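Clubs > Robotics > Zwane Robot Club > Threads

Home Threads Builds Calendar Join

Anathi Venter
2023-02-19

ok club thread time. simulator track, week whatever. typing this between runs so forgive me

for anyone new – Zwane has two tracks this term. the hardware people get the bench and the soldering irons. we get Porkia, the sim, and whichever lab computers boot up. I like our side better, less smoke

12 replies 31 likes

task for the Vultham round: get the gripper next to the thing on the table, close on it, lift, hold. 4 seconds of hold or it doesn't score. sounds tiny. it is not tiny

you also don't get to pick the house. the organizers hand out a room and your code has to cope with it. different floors, different light, different junk near the walls 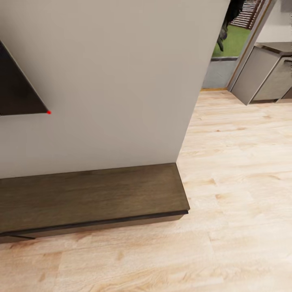

Our practice room in Porkia, living room end. Back door and lawn past the corner.

I've stared at that floor so long I could draw the planks from memory. would live there though. lawn, fence, cabinet, fine by me

first problem this week was color. our detector was written by me, at night, and it basically says "dark = object". great on the plain test table. terrible in a furnished room. that long brown bench under the wall? object. black panel? object. very confident about it too

fix was boring. crop to the tabletop first, then look for dark stuff. should of done that in the first place

3 replies 18 likes

second problem, the wood. the table texture has a darker patch in it and the detector kept boxing that as well. so now there's a size check AND an edge check. soft edges get thrown out, clean edges stay. two lines of code and most of an afternoon

third problem is the approach and that's where we are now

so the rule of thumb we're using: come in alongside, stop short, look, then go the last bit slow. last month we went straight in at full speed and shoved everything off the table. every time. very funny for one meeting 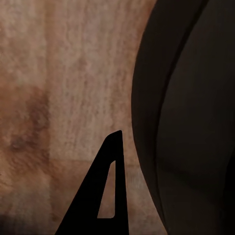 the gap is the whole game. stop too far out and the last move is a guess. stop too close and you clip the side on the way down and it's over

round stuff is the worst for this. with a box you know where the side is. with a curve the nearest point moves when you change height, and our distance number was being taken at the wrong height. took three of us to see it. it was written on the whiteboard teh entire time, in my handwriting

9 replies 44 likes

numbers since people keep asking. batch size is 500 runs with random start positions. before the height fix, 105 good holds. after, almost 600 – no wait that's two batches added together. don't quote me, I'll redo it properly and post the sheet

(redoing it now. the lab fan sounds like a hair dryer)

still broken:
– slow approach is TOO slow, we lose time points
– closing speed is one fixed number for everything, needs to depend on what we're grabbing
– my comments in the code. sorry to whoever reads those

what I'd tell a new team: save your failed runs. we deleted ours for weeks bc they were embarassing and then had nothing to compare with. now they go in a folder with the date and one sentence on what went wrong. most of the sentences are "hit it"

also watch from the close camera, not just the room view. in the room view everything looks like a near miss. up close you can tell if you were lined up or nowhere near

5 replies 27 likes

Rilavthorpe asked for a practice match in April, before the real round. I said yes without asking anyone. so we have that now. they're good btw, their arm path is super smooth, ours moves like it's late for a bus

if you want in, come to the next meeting, no coding needed to start. we need someone to sort run logs and someone who's picky about geometry. snacks are a maybe

batch is done, height fix is holding up. closing speed next. more later

7 replies 39 likes 6 shares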